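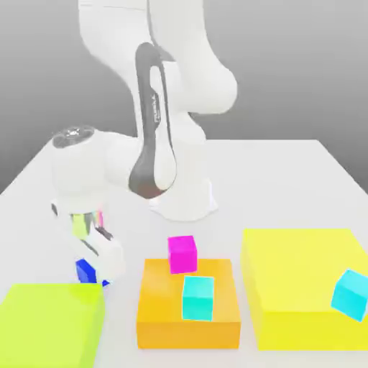 Block sorting sim: release pose error after planner swap
Forum: Manipulation > Simulation and planning
Started February 19, 2023

tmarl_9
Single arm, tabletop, small cubes and three colored boxes (green, orange, yellow). Task is pick a cube, place it on the named box, retract, repeat. Everything in sim for now. I moved from the Coswood planner to Rurar last week and my placement success went down. Same scene file, same grasp sampler, same seeds.

Over 1,000 episodes I get 183 failures. With Coswood it was 123. A failure means the cube center is outside the top face of the target, or the cube is not resting flat on it 2 seconds after release. A lot of the failures are the second kind. The cube ends up tilted against an edge, or hanging over the back of the box.

Config:
planner: rurar
time_step: 0.002
control: joint position, 500 Hz
goal tolerance: position 0.005, orientation 0.05
retract: straight up in gripper frame

Has anyone seen this after switching? I would like to rule out the planner before I start touching contact parameters.

kelp_router
What is your goal tolerance measured on, the hand link or the tool point? Rurar defaults to the last link in the chain. If Coswood was reading your tool frame from the scene file and Rurar isn't, you would see something like this.

tmarl_9
Tool point in both. I checked by printing the goal transform at plan time. They match to the fourth decimal.

ostrava_dh
"Retract straight up in gripper frame" is your problem. If the hand is not vertical at release, straight up in gripper frame is not straight up in world. You drag the cube with a finger on the way out. Change it to world Z and run again.

tmarl_9
It was the same retract with Coswood.

ostrava_dh
Yes, and Coswood probably gave you hand poses closer to vertical. Rurar uses all of the orientation tolerance you give it. 0.05 rad is nearly 3 degrees. Log the hand orientation at release for both planners and compare.

pinhole7
Disagree that this is the retract. 3 degrees over a short lift is a tiny lateral motion. With a 10 cm retract it comes to 5 mm, and the fingers are already opening at that point. That won't tip a cube. I'd look at the contact settings. A 2 ms step with default solver iterations is coarse for a small light cube between two stiff fingers. You get penetration during the grasp, and when the fingers open the solver pushes the cube out. The planner only changes which configurations you hit it in.

ostrava_dh
5 mm is plenty if the cube is near an edge and one finger pad has more friction than you think. He says the failures are cubes on edges.

pinhole7
Then the placement target is the thing to fix. Why are there cubes near an edge at all? Sample the place pose with a margin.

tmarl_9
The place sampler is uniform over the top face minus half a cube width. So no margin past that. I can add one, but it would hide the difference between planners, and the difference is what I'm trying to explain.

jollside_user
We had a similar regression on a Jollside stack. Cause was time parameterization. The new planner returned a path with a nonzero velocity at the final waypoint, the gripper open command fired on "trajectory done", and the arm was still settling. Joint position control at 500 Hz with soft gains has visible lag. Plot commanded vs. measured joint position for the last 200 ms before the open command.

kelp_router
Seconding this. Check what "done" means in your executor. In the Forsberg executor it means the last waypoint was sent. It does not wait for the joints to be in tolerance unless you set wait_for_settle.

tmarl_9
I am using the Forsberg executor. wait_for_settle is not set. Running the plots.

tmarl_9
Results. Rurar trajectories end with the wrist joints still moving. Measured position lags commanded by 0.02 rad on joint 6 at the moment the open command goes out. Coswood was padding the end of each trajectory with repeated copies of the final waypoint, so there was time to settle without my asking for it. I had no idea it did that.

Also logged hand orientation at release. Rurar does use more of the tolerance than Coswood, so ostrava_dh has a point as well.

pinhole7
Did you try more solver iterations with nothing else changed?

tmarl_9
Yes, doubled them. Slightly fewer failures, within what I see between seeds.

pinhole7
Fine for this bug. I would still not trust grasps at that step size if you plan to move to hardware. Your cube friction is doing a lot of work in there.

ostrava_dh
Change one thing at a time please. Settle first, then world Z retract, then orientation tolerance. If you turn on all of it you won't know which one mattered and you will be back when you swap planners again.

tmarl_9
That's the plan. Settle run is queued with the original seeds. One question in the meantime: wait_for_settle takes a tolerance and a timeout. If it times out it still returns success. Is there a flag to make that an error?

kelp_router
No flag. Check the status struct, there's a settled field. Treat false as a failed episode and log it separately or it will get mixed in with your placement failures.

jollside_user
Keep the timeout short too. With soft gains and a gravity offset the joints may never get inside a tight tolerance and you'll wait out the full timeout on every place.

tmarl_9
Gravity comp is on. Will start at 0.005 rad and 0.5 s and post the numbers when the run is done.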